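Cona 颜料共享架：进展报告（至八月）

提交：Bikirbridge 社区画室
致：Kariuki 小额文化资助项目，Kylie McPhee 女士

Kylie您好：

上次通电话的时候您说，报告不必写得太正式，把真正发生的事情写清楚就行。那我就照着这个意思来写了，写得有点长，请多包涵，这四个月里值得说的事情实在不少！

先说进度。资助协议里列的几项，颜料架已经装好并投入使用，借用登记已经运行起来，成人晚间班开完了第一轮，家庭下午场也固定下来了。混色手册只完成了一半，比计划慢，原因后面会讲。经费方面没有超支，材料这一项还有余额，明细附在另外的表格里，正文只说几笔需要您点头的。

一、颜料架和房间

画室在 Plirnitz 街的老楼里，您来过一次，应该还记得进门那条窄过道和里面那间朝北的大房间。当时颜料是装在纸箱里的，箱子摞在水池下面，谁要用什么颜色就得蹲下去翻。箱底常年受潮，纸板一提就散，最下面一层的东西基本没有人碰过。所以申请书里的第一句话就是“让颜料站起来”，这句话现在总算兑现了。

架子靠着北墙，用的是一家停业书店处理的旧书架，我们重新打磨、上了清漆，每层前沿加了一道矮挡条，免得瓶子被袖子带下来。原先打算买新的金属货架，报价都拿到了，后来书架的消息传来，去看了一眼就决定换方案。深度正合适，前后放两排瓶子还有手指能伸进去的余地，而且木头的颜色跟房间很配，放在那里就像一直都在。唯一的麻烦是背板，有一块翘得厉害，拆下来压了好几天也没有压平，最后换了新的。

架子的排法改过两回。第一回按色相排，从黄到红到紫到蓝到绿，看着非常漂亮，大家都拿手机拍。可是用起来不行，因为同一个颜色有大瓶有小瓶，大瓶挡在前面，小瓶就永远被遗忘在后面。第二回改成先分用途再分颜色：打底和大面积铺色的放下层，瓶子大，拿放都低一些；日常上色的放中间；透明色、金属色、媒介剂放上层。这样一来，带孩子来的家长也放心，上层的东西小朋友够不着。

水池旁边新添了晾笔的架子和一张洗笔用的矮桌。这一笔不在原预算里，用的是画室自己的钱。洗笔的人不再和接水的人挤在一起，下课那一阵子明显顺畅了很多，地上的水也少了。

灯还没有换。朝北的房间白天光线又匀又柔，画画的人都喜欢，可是一到傍晚，头顶那几盏旧灯偏黄，晚间班的人调出来的灰色第二天早上一看全是绿的。这件事在第一轮课上被抱怨得最多，我放在最后一节里，向您申请把一部分余款用在上面。

二、晚间班第一轮

第一轮招了 15 个人，报名开放后很快就满了，后面还有人在排队等第二轮。年龄跨度很大，有刚退休的，有下班背着电脑直接过来的，还有一位在面包店上早班，每次都画到打哈欠还不肯走。大部分人上一次拿画笔是在中学。

课的内容很朴素：认颜色、调颜色、把颜色涂平，然后才是画东西。第一节课只用三种颜色加白，画一张色表。我原来有点担心大家嫌枯燥，结果整个房间安静得只听见刮刀的声音，到了时间都没有人起身！有位学员一个人调出了一整排橄榄绿，每一格都只差一点点，她说想把它裱起来挂在厨房里。我们后来真的给她找了一个旧画框。

第二节讲遮盖力。丙烯颜料有的盖得住底色，有的盖不住，标签上不一定写得清楚，最可靠的办法就是在纸上画一条黑线，干透之后把颜色刷上去看。我们让每个人从架子上挑自己喜欢的颜色来试，试完的纸条贴在架子侧面，谁来借都可以先看一眼。这组纸条后来成了整个房间里被看得最多的东西，比墙上的画还受欢迎。有人站在那里一条一条地看，看完了才去拿瓶子，这正是我们想要的样子。

第三节和第四节连在一起做静物。题目是“桌上的瓶瓶罐罐”，材料现成，不用花钱，而且瓶子其实很难画：肩部的弧线两边要对称，高光的位置要对，瓶盖的椭圆要跟瓶底的椭圆配得上。大家从一开始嫌题目无聊，到最后为了一个瓶盖擦了又改，那种专注劲儿真让人高兴。

也有不顺利的地方。第三节课开到一半停了水，洗笔只能用桶里剩下的水，那天的画面普遍发灰，有几位不太满意。还有一位学员中途退出了，原因是晚上的公交改了线路，回家要多走一大段路。我们想在第二轮把下课时间往前挪，具体挪多少还在问大家的意见。

收费照协议执行，材料全免，场地费自愿。自愿这一部分收得比我预想的好，这笔钱已经单独记账，打算用来补充消耗得最快的白色。

三、家庭下午场

下午场每月开两次，家长和孩子一起来，来了就画，不用报名。形式是边做边改的。最初我们摆了颜料盘，每盘颜色都挤好，结果浪费很大，孩子往往只用其中一两种，剩下的都干在盘子里。后来改成孩子自己到架子前面说要什么颜色，大人帮忙拿下来，用多少挤多少，浪费一下子就少了，而且“去选颜色”这件事本身变成了他们最喜欢的环节。有个小男孩连续来了好几次，每次都要同一种橙色，画的也每次都是他们家的猫。猫是黑的，他画成橙的，理由是黑猫晚上看不见。

我们也学会了一些很实际的事情。围裙要反着穿，带子系在前面，孩子自己能解。纸要用胶带把四角贴住。水杯要选矮胖的，高的一碰就倒。红色和蓝色要分开坐，不然最后全桌都是紫色的手！这些都写进了给下一任值班同事的便条，贴在水池上方。

家长那一边，最常问的问题是颜料安不安全，沾到皮肤上怎么办，沾到衣服上能不能洗掉。头两个问题我们现在可以拿着瓶子上的标签当面答。第三个问题我们的标准回答是：趁湿马上洗，干了就当作纪念。

四、登记和标签

申请书里讲到，共享架要能借出去，画室之外的人也能用，所以登记是整个项目里最花心思的一块。我们试过电子表格，也试过挂在架子上的本子，最后留下来的是本子。电子表格要先找手机，再找网络，再找对应的那一行，手上还沾着颜料，根本没有人愿意填。本子用铅笔写，写完就走，我每星期抄进电脑一回，并不费什么事。
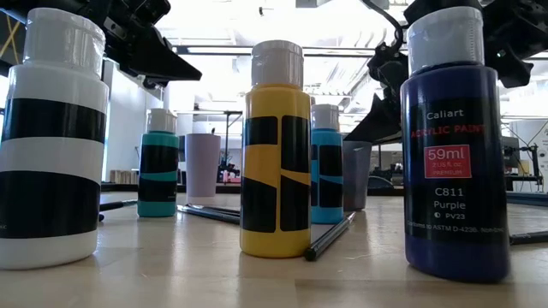 借用登记的单位是“一瓶”，所以每一瓶都得有自己的一行，这件事做起来比听上去琐碎得多。要抄的内容，标签印得清楚的瓶子最省心：紫色那瓶上面牌子 Caliart、容量 59ml、色号 C811、颜色名 Purple、颜料代码 PV23 全都有，底下还有一行小字写着 Conforms to ASTM D-4236. Non-toxic，家长来问的时候我直接把瓶子转过去给他们看就好。黄色、天蓝色和青绿色的瓶子登记起来就要换个办法，我们在本子上写颜色名和瓶子的大小，旁边刷一小块实际的颜色，干了以后比文字还好认。另外一个教训也是摆上桌子才注意到的：盖子一律是白的，从上往下看，抽屉里放的全是一样的白点！所以我们准备在盖顶刷上对应颜色的圆点，这个活打算留给下午场的孩子来做，他们一定抢着干。

颜料代码这一栏，一开始有同事觉得多余，认为写颜色名就够了。后来在晚间班上正好碰到一件事，两位学员都说自己用的是“深蓝”，调出来的绿却完全不同，一个清亮一个发闷。我们把两瓶的代码一对，果然用的是不同的颜料。从那天以后这一栏再也没有人提意见，还有学员专门抄了一份带回家，照着去整理自己的颜料盒。对于标签上没有代码的，我们就在那一格画一道横线，不去猜。

借出的规则只有一页纸，写得尽量短：一次借几瓶都可以，写名字和日期，用完拧紧盖子，瓶口擦干净再还，空了也请把空瓶还回来。空瓶要回来有两个用处，一是登记上可以销掉那一行，二是洗干净以后可以装混好的颜色。执行得很好，到目前为止只有一瓶深红没有回来，借的人搬家了，写信来道歉，还附了一张用那瓶颜料画的海边，我们觉得这笔交易很划算。

瓶口堵住是另一件常见的事。翻盖瓶用久了，出口那一圈会结一层干皮，挤的时候要么出不来，要么一下子喷出一大股。我们在架子旁边挂了一根粗针，拴着绳子，谁碰到谁就通一下，通完用湿布擦一擦。布是旧床单剪的，剪了满满一袋，估计能用到明年。

五、混色手册

这一项进度落后，责任在我。原计划八月交初稿，现在写好的是前半部分，讲黄、橙、红、紫，后半部分的蓝、绿和各种灰还只有色卡没有文字。拖慢的原因是我们改了做法。一开始的设想是印刷色块，打样出来一看，印出来的颜色和颜料刷出来的差得太远，尤其是紫色，纸上印得又浑又粉，看了让人泄气。于是决定每一本都手刷色块，再装订。手刷当然慢，可是翻开来的效果完全不一样，色块有厚度，有笔触，斜着看还有光泽，凡是翻过样本的人都舍不得放下。

手册每一页讲一组混色，左边是两种原色，右边是按不同比例混出来的一排，底下留几行空白，让用的人写自己的笔记。文字写得很口语，例如讲紫色那一页：“深紫从瓶子里刚挤出来几乎是黑的，别被吓着，加一点点白它就醒过来了。”讲黄色那一页：“先放黄，再往里加别的颜色，反过来做你会用掉半瓶黄。”这些话基本都是课上讲着讲着冒出来的，学员记下来，我再整理。

目前的打算是先做少量手刷本，放在画室和借给学校，等后半部分完成之后再谈要不要加做。纸张已经买齐，裁切也做好了，剩下的就是坐下来刷。晚间班有好几位主动报名来帮忙，说刷色块很解压，我当然求之不得。

六、经费与申请调整

材料费里结余 1000 元，主要来自货架改用旧书架。这笔钱我想请您同意转到照明上，换掉工作台上方的旧灯，改用显色比较准的灯管，灯座不动，只换灯管和两处老化的接线，由楼里常用的电工来做。如果您更希望结余留在材料项下，我们也可以用来补颜料，只是从晚间班的反馈来看，灯的问题影响到每一张画，换了之后受益最直接。报价单随表格附上。

另外有一处科目需要更正：晾笔架的木料当初误记在资助款里，现已转出，由画室承担，表格里用括号标了出来。

七、接下来

第二轮晚间班的名单已经排好，内容会加一节户外速写，地点在楼后面的小院，天气不好就改画窗外。盖顶的色点在下一次下午场做。街对面的小学来问过能不能整班过来看颜料架，老师的想法是让孩子们先猜颜色的名字，再去看标签上究竟叫什么，我一听就答应了，时间还在商量。手册后半部分我会优先写灰色，这一章是大家催得最紧的，晚间班有人已经自己做了一整套灰色的色卡，有冷有暖，比我做的还细，我打算请她来执笔。

还有一个小小的想法，没有列入计划，先跟您说一声：架子上总有一些快见底的瓶子，挤不出多少，扔掉又可惜。我们想在年底前办一次“瓶底日”，把所有快用完的颜色都摆出来，大家一起画一张大画，用完为止。纸可以用包装卷纸，地方就在大房间的地上铺开。不需要额外的经费，如果您那天有空，真心希望您能来，围裙我们给您留一条。

照明那一项如能在月底前得到您的回复，电工可以赶在第二轮开课之前进场。其余问题随时来电，上午我一般在画室，手上可能有颜料，请让电话多响几声。

祝好！

Bikirbridge 社区画室
Cona 颜料共享架项目负责人

附：经费明细表；照明报价单；混色手册前半部分样稿；晚间班学员反馈摘录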